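The Last Ferry Pay

The company closed the river crossing at Stilham in the fall, and by winter there were two of us left on the payroll. The other one was the man who ran the engine. I sold the tickets. There were no tickets to sell, but the contract said we had to be kept on until the boat was moved, and the boat could not be moved until the ice went out.

I went in every morning anyway. The ticket office had a heater, and my apartment had one that worked when it felt like it. I swept the floor. I put the timetable back up when the tape let go of the wall. The first boat on it was still the 5 o'clock, for the mill shift, though the mill had been shut since I was in school.

The engine man came in at noon with his lunch in a bread bag. He had worked the crossing longer than anyone. He did not talk much before he ate. After he ate he talked about Ashby, on the other side, where he had been born and where he had not lived for most of his life. He could see it from the window. He said the new bridge made it farther away. I told him it was 18 minutes by car and he said he didn't have a car. 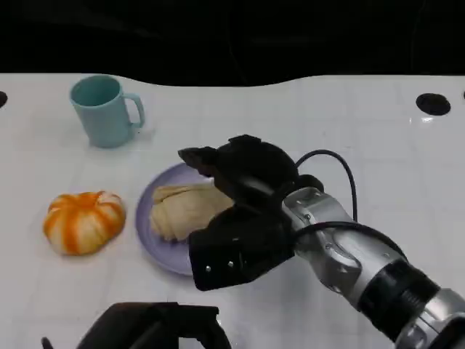 Stilham, February

The letter came from the head office at Bretent. It was addressed to both of us, with one copy. It said a buyer had been found for the boat, a firm called Trikanow that ran lake tours up north, and that they would send a crew when the river opened. It said our final pay would include 121 dollars each for unused leave. It thanked us for our service and gave a phone number for questions.

The engine man read it standing up. Then he read it again sitting down.

"They spelled the boat wrong," he said.

They had. They had left the second L out of it. I said I would call the number and tell them. He said not to bother, the lake people would paint over it.

He went down to the boat after that and stayed longer than usual. I watched the stovepipe on the wheelhouse until there was smoke. When it began to get dark I put on my coat and walked down the ramp to see if he was all right. He had the floor plates up and was lying on his side with a flashlight in his teeth, wiping down a pump.

"It's not our pump anymore," I said.

He took the flashlight out of his mouth. "It's got a slow leak. They'll think we didn't know."

I held the light for him. It was cold enough that the rag got stiff between wipes. He showed me which nut to hold while he turned the other one. I had sold tickets for that boat for eleven years and had never once been under the floor. It was cleaner than the office.

When we had the plates back down he asked me if I had ever gone across.

I said of course I had.

"No," he said. "To go. To get off and do something."

I had to think. I had ridden over and back plenty of times, on slow days, with the cash box locked. I had been to a funeral in Ashby, and a dentist. I told him about the dentist. He nodded as if that counted.

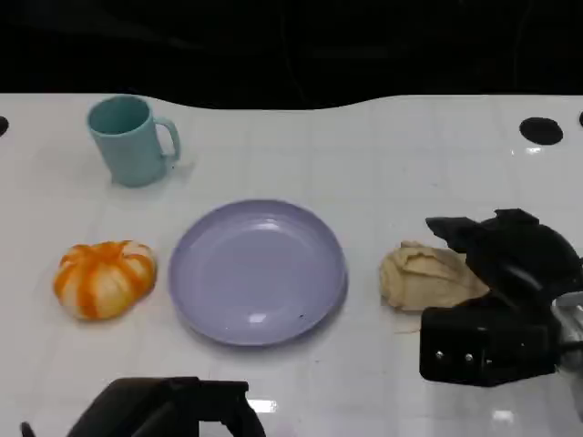
His sister was still over there, he told me. I had never heard of a sister. She had the house they grew up in, the one with the green roof, two streets back from the landing. They had stopped speaking over the sale of a field. He had waved at her a few times from the boat when she was down by the water, and one time she had waved back, but she may have been waving at somebody else. That was the whole of it, thirty years.

"You could call her," I said.

"I could have walked up there any day," he said. "I was tied up at the foot of her street 324 days a year."

He banked the stove and we went up the ramp. The streetlights had come on along the bridge. He locked the gate and tried it, the way he always did, and gave me the key to hang in the office.

The ice went out early. It went at night, with a noise like trucks unloading, and by the time I got to work there was open water down the middle. I called Bretent. They said the crew would be there by the end of the week.

The engine man came in before noon, which he never did. He had shaved. He was wearing a jacket I had not seen before, too short in the arms. He asked me for a ticket.

I said we didn't have the right to run her.

"I asked for a ticket," he said.

I unlocked the drawer. The roll was where I had left it. I tore one off and stamped it, and he paid me in coins, the full adult fare, one way. I wrote it in the book.

He went down the ramp. I heard the engine turn over and not catch, then turn over and catch. It ran rough for a minute. I stood at the window with the phone next to me, and I thought about who I was supposed to call, and then I thought about the lines. He couldn't cast off and steer both. Somebody had always done the lines.

I hung the closed sign on the door and went down. He already had the stern line in. I threw off the bow and stepped across while there was still only a foot of water to step over.

"You'll need a ticket," he said.

I told him I would pay on the way back.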